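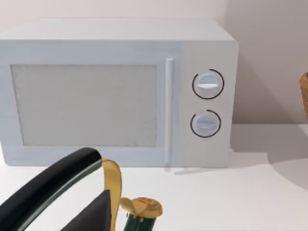
Demo 7 was trash. Reset.

Gwenaël had her thumbs on the controllers and her coffee going cold by her knee. Same kitchen every time, the simulated one, white counter, white microwave, the two dials she had started to dream about. Bottle with the gold foil. Pick it up, move it, let go, save. Next.

"How many has Wiltorwood got?" she said.

"Not enough." Pascal Millet didnt look up. He was deleting. He deleted all evening, anything that wobbled, anything that stalled. "They want 700 by morning."

"And we have?"

"Don't ask."

She brought the finger in low. Too low. Backed off. If you hesitated, it learned to hesitate, that was the thing Pascal kept saying. It would copy everything. Her bad angle, her little stop before the grab. Some kitchen in Veltedville, one day, a machine stopping for half a second in front of a bottle, and no reason for it except her.

"You're sighing," he said.

"It can't hear that."

"I can."

Reset. Microwave, dials, gold foil. She went in from the left this time, slow, then not slow. Thought about her father opening the New Year's bottle, how he always turned the bottle and never the cork. Why that. She turned her wrist a little the way he did. Didn't need to. Nothing in the task said to.

Saved it before she could think.

Pascal played it back. Played it agian. His finger over the delete key.

"What's that, at the end? The turn."

"Nothing. Habit."

He watched it a third time. Outside a truck was backing up, beeping.

"Fine," he said, and moved it into the keep folder. "Do 2 more like that."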